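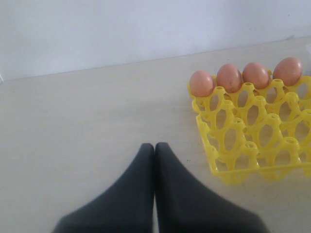 # How do you run a classroom library checkout that third graders will really use?

**dogearedpages** · posted in Classroom Setup & Organization

Okay, so I'm moving from fifth grade down to third this fall, same building (Starwood Elementary, go Otters), and I'm inheriting a room from a teacher who retired and left everything. And I mean everything! There are 4000 books in there. Some are in bins, some are in the closet, and a good chunk are stacked under the windows where the heater is, so I'm going to have to deal with that before anything else.

My question is about checkout. In fifth grade I had a spiral notebook on a string and the kids wrote down what they took. It sort of worked. I lost a few books a month and didn't sweat it much. I don't think third graders are going to manage a notebook, at least not in September when half of them are still sounding out the titles.

Things I've looked at so far:

- **Library pockets and cards.** Very cute, and I loved them as a kid. But gluing pockets into that many books is not how I want to spend July.
- **Lellum**, the scanning app our media specialist likes. You point a tablet at the barcode and it logs the book to the kid. I have one classroom tablet and it has a crack in it.
- **A clip chart**, where each kid has a clothespin and clips it on the bin they borrowed from. I saw this on a bulletin board blog and can't figure out what happens when the kid takes the book home.

I also need some way of getting the books back in the right bins. The old labels are reading levels, and we aren't supposed to show levels to the kids anymore, so I'm relabeling by topic no matter what. I've got 15 minutes at the end of the day for pack up, and that includes chairs, mail and the bathroom line, so the library can't eat all of it.

What do you do that's still working by winter break? I don't mind spending a little of my own money but please don't tell me to buy a rolling cart, I already have two and one of them only goes left. 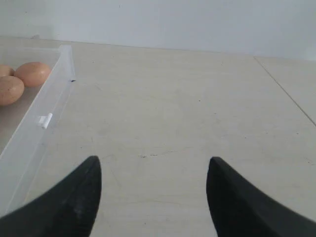

*Gripper fingers, open, above a pale tabletop.*

## gluestick_and_coffee

Oh I have opinions on this one! I've taught third for a long time and I've been through the notebook, the pockets, the scanner and one very sad year of the honor system.

First thing, you do not need to put all of those books out. Please don't. Pull what looks good and what your kids will want, fill your shelves until they're comfortable (you want to be able to flip through a bin with one hand) and box the rest by season or by topic. Then you swap bins through the year and it feels like a brand new library every time. My kids lose their minds over the "new" shark books every spring and those shark books are older than they are.

For checkout, I use shelf markers plus a pocket chart, and here is how it goes.

1. Every kid gets a number on the first day. The same number goes on their mailbox, their coat hook and their book box.
2. Every kid gets 3 paint sticks with that number on both ends. The hardware store gave me a big stack when I asked nicely.
3. When they take a book, a stick goes in the bin where the book was. No stick left, no more books until something comes back.
4. If the book is going home, they also drop an index card with the title in their slot of the pocket chart. I let them copy the title off the cover and I don't care about the spelling.
5. When the book comes back, the stick shows them right where it goes. Stick out, book in, card in the recycling.

The sticks fix your second problem too. You won't have kids wandering around with a book about volcanoes trying to remember which tub it came out of.

For the bin labels, do a word, a picture and a color dot, and then put the same color dot on the front cover of each book. I put clear tape over the dots. The ones I didn't tape got picked off during read aloud, every last one.

The Uniyal label sheets are what our office orders and they come off plastic bins clean when you change your mind. I changed my mind a lot. Print one page on plain paper first and hold it up behind the label sheet to check that it lines up, I wasted so many before I started doing that.

Give it two weeks of practice with just one shelf open. I know that sounds slow. I used to open the whole thing the first Monday-ish and then spend October fixing it.

**dogearedpages** replied: The paint sticks!! I love this. Do you let them decorate the sticks or does that turn into a whole thing?

**gluestick_and_coffee** replied: One side only, marker only, no glitter glue. The glitter glue sticks to the pages. 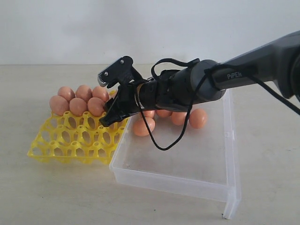

## hallpass_hank_you

just use the scanner app, it takes two seconds. ask your office for another tablet, ours had some in a drawer

## room_by_the_gym

I'm second grade so take this with a grain of salt, but I'd go in between the two answers you've got.

We do the color dots like the post up there and I agree with all of that. Where I'm different is I have student librarians. It's one of our classroom jobs, it changes every other week, and there's a sign for it on the job board with a little badge on a lanyard. The badge is a huge deal. At pack up the librarians stay back from the first round of coats and straighten the bins while everyone else is in the bathroom line, and then they get their coats last. It fits in our time most days. On indoor recess days it doesn't and I just let it go.

I tried sticks, and with my group they turned into swords by lunch, so now I use laminated cardstock strips instead. Same idea and they flop over if you try to fight with them. Round the corners.

For going home I only send books in the zip bags from Wutitness with the kid's name on a tag, and only one book at a time. They're the kind with the wide slider. If the bag isn't back, there isn't another book that night, and the families got used to it pretty fast. I put a line about it in the welcome letter so it isn't a surprise.

One more thing on those books by the heater. Open a few from the bottom of the stack and sniff before you label anything. I inherited a set like that and the glue had dried out, so the pages came out in handfuls as soon as kids opened them. I kept the covers for a bulletin board border and it looked great, I've still got it up over the sink.

**dogearedpages** replied: I went in this morning and sniffed. Two stacks are goners, the rest seem fine. Going with strips for now and I'm stealing the badge idea. Does your librarian pair get picked or do they sign up?

**room_by_the_gym** replied: I draw names out of a cup, and a name stays out until everybody's had a turn.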